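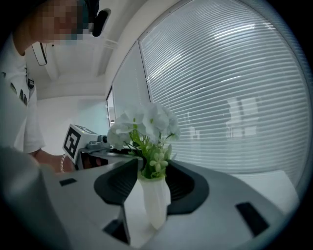
*White flowers in the folded-paper vase, with the window doing the lighting for us.*

# The White Vase Pages

Welcome, and do put the kettle on, because I have never managed to write a short introduction to anything and I don't suppose I'm going to start now. This page is for everyone who has asked about the white vase and its artificial flowers, and there have been more of you than I expected when Eun-ji Pyo and I first began fussing over arrangements at Plomilden. I had always been a bit sniffy about artificial flowers (my grandmother kept a dusty bunch on top of the television, and I think that put me off for a good 45 years), but I have come round to them completely, and I blame Eun-ji for that.

## About the vase

I call it the folded-paper vase, though you could just as well say it looks crumpled, as if somebody had scrunched it up a little and then thought better of it. It is narrow at the base and opens out slightly as it goes up, and the sides are all little facets. Stand it near a window and one face comes out brighter than the other, so that a plain white thing suddenly has a good deal going on. I've tried glass and I've tried a nice old jug, and I keep coming back to this one.

A narrow base does want a bit of thought. I drop a handful of clean gravel into any vase of this shape before the stems go in, and I keep it well back from the edge of the table, particularly if there are grandchildren or a cat about the place.

## About the flowers

The blooms are white and clustered into round heads, and we have had a long and friendly argument about what they are meant to be. Eun-ji says hydrangea. I say they could just as easily be geraniums. Rebecca Bellini, when we asked her, said she would call them "the fluffy ones" and went back to her sandwich. Whatever they are, they make a lovely soft mass at the top, and white on white is so much kinder to a room than I'd imagined it would be!

If you are doing something similar at home, start with the tallest stem in the middle and let the others lean outwards from it, bending each one gently a few inches below the head. Artificial stems come out of the packet as straight as knitting needles and they look it, too, until you've given them a bit of a curve. Then turn the vase round and have a look at the back, which I always forget.

## Keeping them nice

Dust is the great enemy of white petals. I use a soft make-up brush once a fortnight, and every April I take the whole bunch outside and give it a good gentle shake, away from the washing line. Please don't put them under the tap unless the label says you may. I did that with a cream rose in my early days and the colour was never the same again.

Eun-ji wants to try a few more stems of something green next, and I am holding out for leaving it just as it is until the spring. If you have strong feelings either way, there is a book by the door at Plomilden and you're very welcome to write in it.

*Page last tidied November 2023*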